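Section 4. Recording a drive and checking it before you train

By now you should have Clovlow installed and the driving computer booting without complaints. If the status page still says "no clock", go back to Section 2 and sort that out first, I'll wait. Everything below depends on the timestamps, and I lost most of a July to bad ones.

A quick word on the method, for anyone who skipped the intro. Porgate learns where it is from fixed things along the street (signs, roof edges, door numbers, curbs) and learns to ignore whatever moves. My part of the project is the landmark picker, which decides what's worth remembering. It only works as well as the drives you feed it, so please be a bit fussy here!

4.1 Recording

1. Start Clovlow and pick the Nasrallah profile. It's the one I used for all the results in the back of this manual.
2. Leave the exposure on auto for your first drive. You can play with it later.
3. Press Record and sit still until the light goes steady.
4. Drive the loop at normal town speed, obeying the same rules as everybody else.
5. Park, press Stop, and let the file close before you cut the power.

Caution: Don't touch the laptop while you're driving. If something beeps, pull over or just finish the loop and throw the file away.

4.2 Checking the frames

6. Open the drive in the Fliltinis viewer and jump to any spot with buildings on the far side of the road.
7. Look at the bottom and left of the view. Your own dashboard, windshield reflections and interior trim need to be masked, or the picker will happily decide that your dashboard is the most reliable landmark in town (mine did). 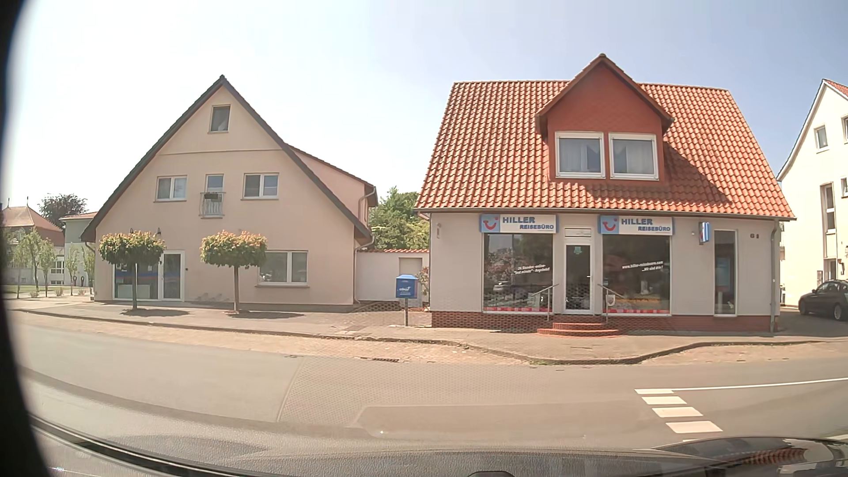 Fig. 4-1. Forward view before masking, with the dashboard along the bottom and the travel agency across the road.

8. Draw the mask with the polygon tool. Go a little wide around the reflection on the glass, it shifts with the sun.
9. Run the picker. I'd hope to see it choose things like the two HILLER REISEBÜRO signs, the peak of the beige gable and the house number 61. Parked cars should get no points at all, and neither should anything mirrored in a shop window.
10. If leaves are getting picked, raise the stability setting one notch and run it again. Street trees are sneaky, with crisp edges one month and a different shape the next.

Note: Shadows are still my weak spot. The slanted one a dormer throws across roof tiles looks like a lovely straight edge to the picker. On my test loop I ended up with 77 landmarks kept, and 34 of the rejected ones were shadow edges I had to remove by hand. I'm working on it.

4.3 Saving

11. Save the mask with the drive, under the same name.
12. Copy both to the training folder and go on to Section 5.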